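Crítica: "La noche de Pernum", un concurso que mejora cuando se olvida de los famosos

El nuevo concurso de Drerkano llegó el sábado a las diez de la noche con la tarea de ocupar el hueco que dejó "Peñalver en directo". Lo presenta Rodrigo Pastor, que vuelve a un plató después de dos temporadas haciendo radio. He visto los tres primeros programas y el resultado es irregular, aunque se deja ver.

La mecánica se entiende en un minuto. Dos equipos, cada uno con un invitado conocido y un concursante anónimo, responden preguntas de cine, música y televisión. Quien pulsa primero, contesta. Cada acierto vale 50 puntos y con 800 se pasa a la final.

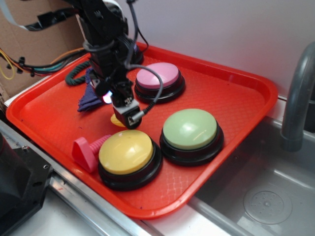

Miklós Pap lo ve de otra manera y escribe en los comentarios del estreno que la ronda rápida dura demasiado poco y que él quitaría las entrevistas enteras. En lo segundo le doy la razón. Las charlas con los invitados ocupan casi la mitad del programa y suenan a promoción. En la segunda entrega, una actriz habló nueve minutos de su gira y después falló todas las preguntas de su propia serie.

Pastor está bien. Lee las preguntas sin adornos, corta a tiempo y no se ríe de los que pierden. Le falta soltura con el público de la grada, al que apenas mira. La música, en cambio, es un problema: el mismo golpe de metales suena tras cada respuesta y a la media hora cansa. 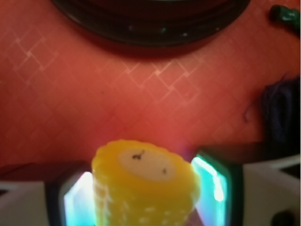 La final

Es lo mejor del formato. El concursante anónimo se queda solo y tiene que reconocer películas a partir de una frase doblada. En el tercer programa, una mujer de Zamora llegó a 2.381 puntos y se plantó antes de la última pregunta. Fue el único momento en que el plató se quedó callado.

También hay una aplicación, Fliltik, para jugar desde casa. La probé durante dos programas y terminé en el puesto 617. Las preguntas aparecen con retraso respecto a la emisión, y eso le quita bastante gracia.
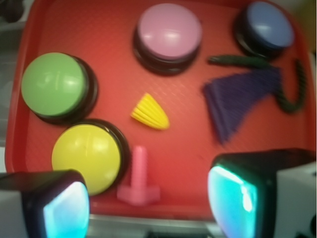

Pulsadores de colores sobre una bandeja roja.

"La noche de Pernum" se emite los sábados a las 22.00. Los programas completos quedan disponibles en la web de la cadena a la mañana siguiente. Nota: 6 sobre 10.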